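Inda-build list archive
Subject: Re: [inda-build] jaw preload on the two-finger handheld, soft packs
Month: August

> I have finished one Nondine hand unit from the rev 7 drawings and it
> closes fine on wood blocks and on a marker pen. On anything in a
> plastic film it either slides off or squashes the contents. I have the
> return spring on the middle hole. Pads are the ribbed ones, printed
> flat, glued. Is the middle hole right for light goods, and does
> anyone have a procedure for setting the preload that does not need a
> load cell? I also get a dead band at the start of the trigger travel,
> 3 mm before the fingers begin to move. Is that the linkage or the
> cable?

Taking the last question first. 3 mm is cable. The linkage on rev 7 has play at the pivots, but it shows up as the fingertips rocking out of plane and hardly at all as lost travel. Disconnect the cable at the finger end, hold the trigger still and pull the inner by hand. If it moves before the trigger feels it, the outer is compressing or the ferrule is not seated. On my first unit the ferrule was sitting on a burr left from drilling. Deburr the seat, refit, then take up what remains on the barrel adjuster. Stop as soon as the fingers start to close by themselves and back off half a turn.

If the fingertips do rock, look at the pivot pins before blaming the print. The pins should be a push fit in the outer bars and run free in the inner one. Ream the inner bar only. I reamed all of them on one set and had to reprint the bars, at 90 minutes a side.

On the spring: the middle hole is wrong for what you are doing. Use the hole nearest the pivot. The drawings say middle because the Iyengar spring in the old parts list was softer than the one the supplier now ships under the same number. With the current spring the middle hole gives too much closing force at small openings, and a film pack will be crushed before your hand registers contact.

My procedure with no load cell, on a table at home with a cloth over it so that packs do not skate about:
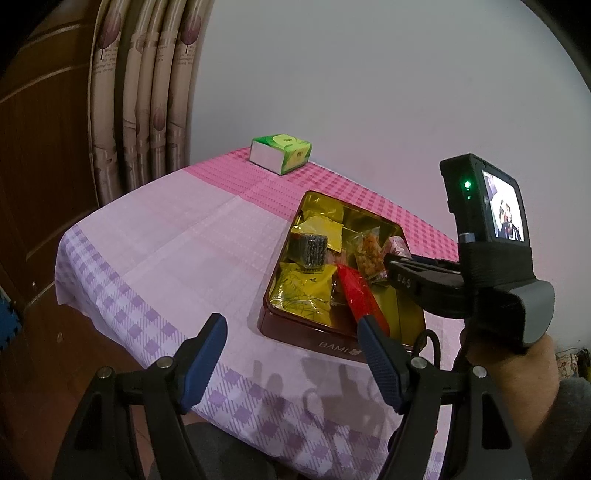

Setup for the pad tests, tin of mixed snacks as the parts bin.

1. Fit the pads dry, with no glue, held by the end screw only. You will be swapping them.
2. Set the spring to the inner hole and the barrel adjuster to zero preload.
3. Close on an empty film bag folded double. Pull the bag straight out along the fingers. It should drag evenly. If one side lets go first, that pad is not parallel.
4. Shim the bad pad at the root with a strip of card and repeat until both sides let go together.
5. Add preload a quarter turn at a time until the bag no longer pulls out with a light tug. Record the number of turns.
6. Go to filled packs, starting with whatever is stiffest.

Do step 3 with both hand units if you are building a pair. I assumed left and right would match because they came off the same plate, and they did not. The difference was in the cable length again.

Regarding pad orientation, the ribs should run across the direction of pull. Printing the pads flat, as you did, leaves a smooth skin on the rib tops. Wipe them over with 900 grit until the shine is gone. Gluing is fine once the preload is settled, but use something you can peel. The Kasano contact adhesive peels cleanly off the finger bars. Cyanoacrylate does not.

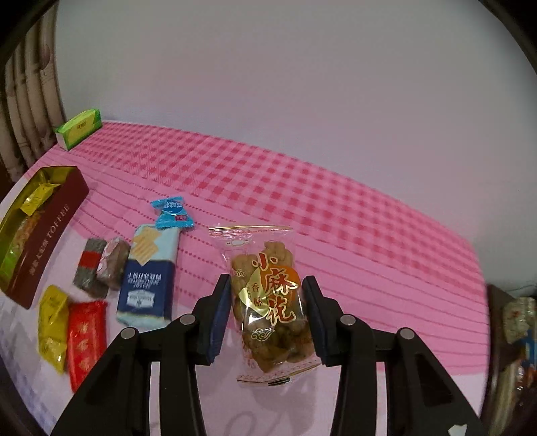

Pad contact area matters more than closing force for film packs, and it depends on where along the finger you take the load. Tip contact gives a line, and the film creases and walks out. You want the pack well down between the pads with the load spread over the full pad length. A bag of fried dough twists (小麻花) is a good case for this, being packed tight enough to stand upright between the jaws with a pad bearing on each side, while the pieces inside are the sort of thing that breaks if you are heavy on the trigger. Take it by the sides, below the top crimp. The crimped seal itself is a poor place to grip, since the pads meet flat film there and any misalignment from step 4 comes back. Small twist-wrapped candies are the opposite problem and I still take those with the tips, at the lowest preload.

Two items I have not settled. The root screws on the arms work loose, and I do not want threadlocker near the printed parts. I am trying nylon insert nuts, which need the pocket opened up by a small amount. I will post the changed part when it has held for a while. The other is whether the pads want a softer backing layer. If you have any thin closed-cell foam, try it on one side only and post the number of turns you end up with at step 5.

Please also say which cable outer you bought. The lined one and the unlined one behave differently enough that the turn counts cannot be compared.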